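The Worktop Years

What we put on the kitchen counter, and why I have come round to leaving most of it there

September 6, 2025

My grandmother's kitchen in Inville had one surface you could work on, and it was the table. Everything happened on it. Pastry was rolled at one end while school sums were done at the other, and at night the whole thing was wiped down with a cloth that smelled of vinegar and covered with an oilcloth printed with lemons. If you had told her that people would one day pay more for a slab of stone to chop onions on than she had paid for her first car, she would have laughed until she had to sit down.

And yet I love a worktop. I love them all, more or less: the scrubbed wooden ones with a dip worn in by the sink, the speckled ones from my first rented flat, the steel ones in café kitchens that ring when you put a pan down. I have spent much of this summer talking to people about theirs, standing in their kitchens with a mug of tea in my hand, and I can report that there is hardly a better way to get to know someone. Ask people about their living room and they tell you what they would like it to be. Ask about the kitchen counter and they tell you what they had for breakfast.

I began in June, in Skastton, a town of steep streets and narrow houses where the kitchens were nearly all added on at the back long after the rest was built. Some are barely wider than a corridor. The first one I visited had a run of worktop so short that the owner measured it for me in chopping boards: two, with a gap for the kettle. She bakes bread for half her street from that spot. The dough rises on top of the boiler, the tins cool on the stairs, and the flour lives in a lidded bucket under the coat hooks, so that everybody's winter coat has a pale line across the hem. She has been offered the chance to knock through into the dining room and has turned it down every time. She can reach everything without moving her feet, she told me, and she demonstrated, turning on the spot with a wooden spoon in her hand like somebody conducting a very small band.

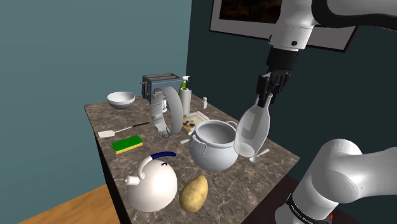 A few doors up I met a couple with the opposite trouble. They had moved from a flat into a house with a long, generous counter, and for the first few weeks they kept it completely bare. They were so proud of it! Then a fruit bowl arrived, and a radio, and a jar for the wooden spoons. By the autumn there was post, a sewing box, a plant on the mend, and a set of keys belonging to a shed they no longer had. They were embarrassed about it when I came round and had clearly tidied a patch for my visit. I wished they hadn't. The cleared patch was the dullest bit.

There is a lot of advice about this sort of thing, and most of it says the same: put it away. Clear surfaces, calm mind. I followed that advice myself for a good long while. I had a cupboard for the toaster, and every morning I took the toaster out, made toast, waited for the toaster to cool and put it back. The crumbs went everywhere, of course, only now they were in the cupboard too. One morning I left it out and the sky did not fall in. It has been out ever since, along with the pepper mill, the good knife, the oil, the salt pig and the teapot with the chipped spout.

What changed my mind properly was a visit to a kitchen workshop called Danko, tucked behind a tyre place on the edge of Skastton. They make worktops to order and they repair old ones, and I could have stayed all day. The smell of the place is wonderful, all sawdust and linseed. Offcuts are stacked by the door and sold for next to nothing as chopping boards and pot stands, and people come in on their lunch break to rummage. I bought a piece of ash with a knot in it shaped like a bean and I have used it every day.

The makers there have a test they give to every customer before they draw a line. They ask them to go home and not tidy up for 8 days. No clearing, no hiding things before guests, just the ordinary wiping. At the end of it the customer marks on a sheet of paper where everything has come to rest. Things have favourite places, it seems, and they go back to them however often you move them. The bread ends up near the window. The phone chargers gather by whichever socket is furthest from the water. The mugs form a sort of queue. Then the workshop draws a counter around all that, with a bit of extra depth here for the bread and a rail there for the cloths, and people are amazed by how well it suits them.

I tried the test at home and it was an education. My own things had drifted to the left, all of them, leaving a clear stretch on the right that I had always thought of as my main working area. I never worked there. I had been doing all my chopping in a crowded corner by the cooker, elbow against the wall, for years, because that was where the light fell. So I moved a lamp. It cost me nothing, and supper that evening was a pleasure to make. 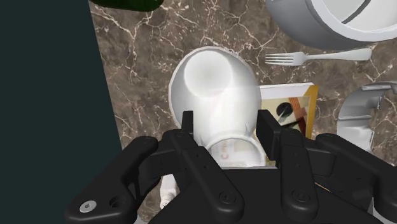 Depth matters far more than people expect. A standard worktop is 600 millimetres from front to back, which gives you room for a board with a row of jars behind it, and that is about all. The baker's counter in Skastton is an odd one, put in by a previous owner from whatever was to hand, and it comes to 702 millimetres at the deep end. That extra bit is her secret, she thinks. It lets her roll away from herself without sending the salt over the back. I went home and looked at my own counter with new eyes and a touch of envy.

Height is the other thing, and here I get quite carried away. Most of us cook at whatever height the last people chose. If you are tall you stoop, and if you are short you work with your shoulders up by your ears. The old answer was a good one: have two heights. Plenty of old kitchens had a high dresser for carving and serving and a low table for kneading, and cooks moved between them all day long. You can get the same effect with a thick board set on top of the counter for knife work and a sturdy low table for dough. A tall friend of mine put her chopping block up on a second block and says her back has stopped grumbling on Sundays and every other day besides.

Then there is what the thing is made of, and people hold strong views. The stone people talk about coolness and pastry. The wood people talk about oil and warmth and the way a burn mark can be sanded out, or left in and blamed on a guest. The laminate people tend to keep quiet, which is a shame, as they have the least to worry about and the most time left for cooking. I met a man whose laminate had gone in before his children were born and whose children now bring their own babies to be bathed in the sink beside it. He wipes it with soapy water. That is his entire routine, and he looked at me rather kindly when I asked if there was anything else.

Oil your wood if you have it, though. Do it in the evening, rub it in with an old vest, and leave it until morning. I find it the most satisfying job in the house. The grain comes up dark and rich under your hand and the whole room smells like the inside of a violin. Wait for a dry spell, keep the cat out, and put the cloth outside flat to dry when you have finished, as oily rags left in a heap can heat up and catch fire.

My last call was at Jilluvix, a café back in Inville, a short walk from where my grandmother used to live. The owners have built the place around one enormous counter. They cook at one end, customers eat at the other, and in the middle is a kind of no man's land where anything goes: newspapers, a tray of seedlings for swapping, a cake under a dome, somebody's half-done crossword. I had come for the counter and stayed for the soup, a thick leek and potato one with far too much pepper, just how I like it.

While I was there a boy climbed on to a stool with his exercise book and began his sums. Next to him one of the cooks was rolling out pastry, and every so often she reached across with a floury finger and pointed at an answer, and he rubbed it out and tried again. They were still at it when I paid. I walked home the long way, past my grandmother's old front door, which has been painted green.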